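Stacking Rings: Frequently Asked Questions
Ramia, small shop for ceramic and table things, Irkwood
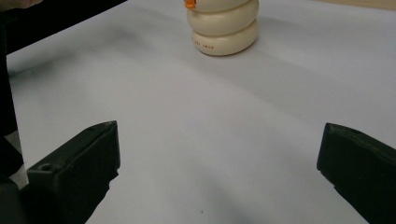 We receive many letters about the stacking rings, and I try to answer the most usual ones on this page. If your question is missing, please write to us. We reply in the morning, before the shop opens.

What can I use them for?
Most customers keep small things in them on a desk or beside the sink: hair bands, keys, coins. One customer in Peltavton serves olives and nuts in hers. They are not made for the oven.

How many rings are in one set?
The normal set has five rings. You can also buy a pair, and add more later. All rings have the same fitting, so old and new ones go together.

How high can I stack them?
As high as the full set of five, on a flat and hard surface. On a tablecloth please stop at two. The cloth moves more easily than one expects.

Will the colour be the same if I buy more next year?
Nearly. The glaze is mixed by hand and each firing comes out a little different. If you tell us the month of your order, we look for the nearest shade we have on the shelf.

How do I wash them?
With warm water, normal washing-up liquid and a soft sponge. Please do not use powder cleaners, they make the shine dull. Dry the rings well before you stack them again, otherwise they hold together and you will need to turn them gently to get them apart.

One ring arrived broken. What should I do?
Keep the box and write to Junaid Bukhari within 26 days, with your order number. He will send one new ring, you do not need to return the whole set.

Can I buy the rings without a set number?
Yes, single rings are sold under article 709. We do not always have them, and in August we have usually none, as the kiln is closed.

Do they fit the Iwasaki tray?
The small tray, no. The large one, yes, with a little space left at both sides.

Can I collect my order in Irkwood?
Yes, please choose "collection" when you pay. Ring the bell at the side door after 2 in the afternoon.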